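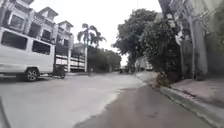 *Grey sky, van-sized vehicle on the left, kerb on the right. Ordinary street.*

Writing this fast because the comments window on the Irnetti code shuts at 5 and I only got the final draft this morning. So, rough notes turned into an argument.

The code is meant to tell firms how a small robot should behave on a residential street. Speed, stopping, lights, who to ring. Most of it is sensible. I have read worse from people with bigger budgets. But the whole thing is written for a street with paint on it. Keep left of the centre marking. Give way at the marked crossing. Slow down 10 metres before the stop line. What marking? What line? Go and look at the back roads in Kumanbridge. Half of them never had any, and the other half have a few scraps left.

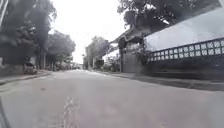
**Felicidad Dumlao**

Take a road where the centre paint has gone to patchy white streaks. A person on a bike knows what to do. Keeps to the side, looks, gets on with it. A machine needs telling, and the draft doesn't tell it. Clause after clause about what to do when the marking is clear, then a single sentence saying that otherwise the operator should "exercise appropriate caution". Which means what, exactly? Strachan will read it one way and Pukedgate another, and both will say they followed the code. They'd be right too.

My view, for what it's worth. Write the rule for the bad road first. No paint, no lines, patched surface, trees over the kerb. If the thing can behave decently there it will manage the nice wide avenue with fresh markings. Going the other way round doesn't work, and we've seen it not work in the March trials, where the robots were lovely on the main road and then dithered at every side street. Stop. Start. Stop. A delivery driver behind one was leaning on his horn for a good while and I didn't blame him.

Second thing, kerbs. The draft treats the kerb as the edge of the world. Robot on the road, people on the footway, everybody happy. Except footways get narrow, and people walk in the road when they do. My mother does. Everyone's mother does. So a clear road should never be read as a road with no walkers, and I want that sentence in the code in plain words, near the front, not in annex whatever.

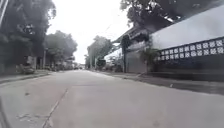

*A clear road, with breeze blocks and a roll-up door along the right.*

Gates and shutters next. A shutter opens and a car noses out, or a child does. The draft has a passing distance for parked cars but nothing at all for driveways. Easy fix – treat every gate and roller door as a junction, slow to walking pace, carry on. Yes it makes the trip longer. Fine.

Then reporting. Firms only have to log contact, meaning the robot touched somebody or something. The near misses vanish. Strachan put 875 kilometres in their summary and no near misses whatsoever. I don't beleive it. I have more near misses than that getting to the shop. Log the hard stops, publish them monthly, let residents add their own.

And the 2000 word cap on responses, while I'm moaning. Fine for a firm with an editor. Less fine for a street association trying to get ten households' worries into one document. Lift it.
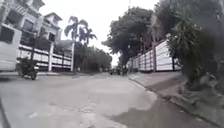
**Should a robot be allowed to carry on when the road surface changes and it can't tell what it is looking at?**

Only at walking pace, and only if it can stop well short of the patch. If it still can't tell, it should pull in by the kerb and call a person.

I'd like that answer in the code as well, more or less as it stands. The drafting group says surface is a matter for the manufacturer. I say it's a matter for whoever is crossing at the time. Patches, cracks, leaf litter, damp bits along the edge – none of it is exotic, its what roads are made of once they've been down a few years.

I'm not against any of this, by the way. I want the robots here, if they're run properly. Send your comments in, even two lines. Clause on markings, clause on driveways, near misses. Copy mine if you're short of time.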